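Skedov issue tracker
Project: Fandton / hand-held gripper data
Title: Policy closes too early on thin tools
Status: Open
Reported by: Delyth Voyle

Summary

I train the grasp policy from demonstrations recorded with the hand-held gripper. On blocks and cups the result is as in our last report. On tweezers the policy closes the fingers before the tool is between the pads. I see this in 18 of the held-out trials and I can repeat it on both workstations.

Setup

Training set Zoletthorpe, 735 demonstrations, all tools mixed. Image input only, no force signal. Action horizon is the default one.

What I tried

1. Trained again with a new seed. Same behavior.
2. Checked the time offset between image and finger width. It was 2 samples wrong in one part of the set. I corrected it and trained again. The early closing became less strong, but it did not go away.
3. Removed demonstrations in which the operator closes, opens and closes again. No clear change.
4. Looked at the predicted width step by step. The width starts to fall when the pads come near the tip, also when the wide part of the tool is the correct place to grasp.

My present idea is that the policy takes the distance to the tip as the sign for closing. With a pale tool on a white paper towel, the two arms have little contrast, and the dark little part at the tip is much easier to find. The start of an approach with the fingers still open:

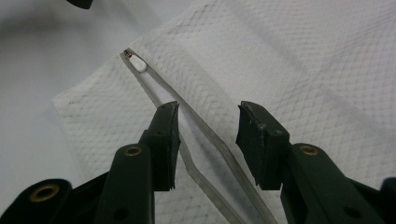 Ok, I would first test this with the tip masked, before you collect anything new. If the closing moves later with the mask, your idea is right. Please also report the width error separately for the approach and for the grasp, because one average for the whole episode hides it.

Delyth Voyle: Thank you, I will do the mask test with the corrected time offset. I also prepare a run with 1000 demonstrations, where the tweezers lie on different backgrounds, but I will not start it until the mask result is in this ticket.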